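Filed under: Tutorials / Manipulation / Task Planning
Last updated: September

Getting a two-arm sorting task out of one giant script

I get more mail about the sorting task than anything else I've put up, and most of it boils down to "my arms keep waiting for each other and I don't know why." So let's go through how I set mine up, from the object list to the log viewer. You'll need two arms that already move when you tell them to, a camera looking at the table, and some patience with config files.

I'm using Korkanness for the planner side and Grilitz for logging. If you've got something else, fine, the ideas carry over and only the names of the commands will change.

Step 1. Write down the goal as a table, before any code

My task is simple to say out loud: brushes go in one bin, bottles in another, sponges in the last one. Type that into a file called goals.txt, one line per kind of object, with the bin it belongs to. Don't put positions in there! I did that on my first try and every time a bin got nudged I was editing numbers by hand like it was my job. Positions belong to perception, and goals.txt should still be true if you move everything on the table. 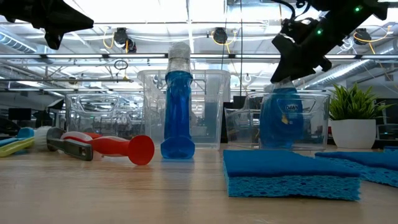 Clear plastic is a pain, by the way. If your bins are see-through like mine, a depth camera will happily tell you there's a hole where the wall is, and the planner will happily drive a wrist through it. What worked for me was giving up on sensing the walls at all. I measured each bin once, made a plain box model of it, and let the camera find only the rim. The rim catches enough light to fit a rectangle to, most of the time. Then the box model gets dropped in wherever the rectangle lands.

Step 2. Set up perception with a hold time

Every detection should have to survive for a few frames before it counts. I use 8. Less than that and reflections get promoted to bottles, and then you get an arm politely closing on thin air. In the perception config that's the line

min_frames = 8

Also turn on the ignore list, and put anything in it that lives on the table but isn't part of the job. My potted plant is in there. Before it was, the planner kept filing it under "brush, green" and I can't say I blame it.

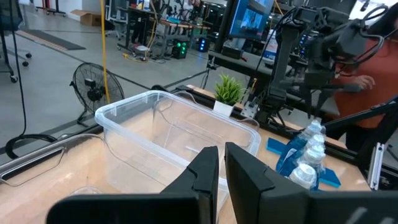

Wrist cameras get their own settings. I run them only for the last bit of an approach and leave the fixed camera in charge of everything else. You'll want a mask over the fingers, or the detector will spend its whole life finding the gripper. Make the mask with the fingers fully open, then again fully closed, and merge the two. Gunvor Björklund over at Haugen sent me a script that does the merge in one go, and it's in the downloads folder with her name on it. Thanks Gunvor!

Step 3. Give the arms zones, then a lock

Okay, the waiting problem. Most people start with one big lock: whoever holds it moves, and the other arm sits there. It's safe, and it's so slow. Split the table up instead. I've got a left zone, a right zone, and a shared strip in the middle where either arm can go but only one at a time. In zones.cfg:

left: free for arm_l
right: free for arm_r
middle: lock, timeout 2

The timeout is in seconds, and it's how long an arm will ask for the strip before it goes off and looks for another job in its own zone. That one setting fixed nearly all my standoffs. If both arms run out of work in their own zones they just take turns in the middle, which is fine.
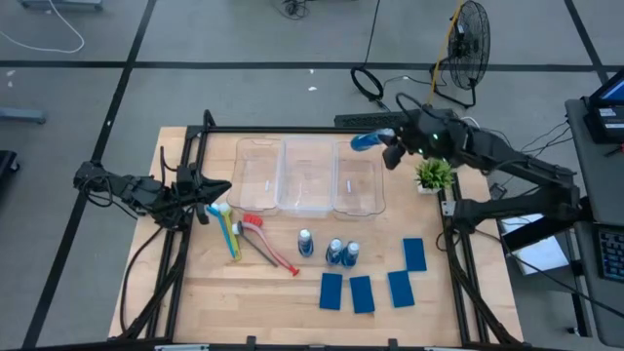 One thing I got wrong for ages – the lock has to cover the path as well as the target. An arm carrying something sideways is a lot wider than the same arm with an empty gripper, so pad the carried object in the collision model. Saqib Pirzada pointed this out in the comments on the old version of this page, and he was right, and I was grumpy about it for an evening.

Step 4. Release is its own step

Don't tack "open gripper" on the end of the move. Make it a separate action with its own check, so that if the check fails you can retry the release without redoing the whole trip. My order is:

move above the bin
lower to release height
open
wait
back straight up
look again with the fixed camera

Release height should be set per bin. A tall bin needs the gripper down inside it, and for that you want a straight vertical path in and out, no clever shortcuts. Set path = vertical for that bin and leave the low ones on the default.
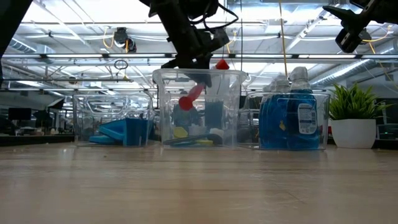

One arm reaching into the tall middle bin, with blue bottles in the low bin on the right.

Step 5. Read the log like a grown-up

Run it 17 times before you change anything. I know, I know. But I used to tweak after every run and had no clue which change had done what. Grilitz will line up the runs side by side if you tag them with the same session name, and you can sort by the step that took longest. If it's always "middle: waiting," go back to the zones. If it's "open: retry," look at your release height first and your finger mask second.

I keep the speed at 50 percent until the logs are boring, and then creep it up toward 100. If you're on the Fostmont controller, restart it after changing the speed limit, or it'll keep using the old one without saying a word.

The config files are in the downloads folder, same names as above. If zones.cfg throws a parse error, check for tabs – it only likes spaces.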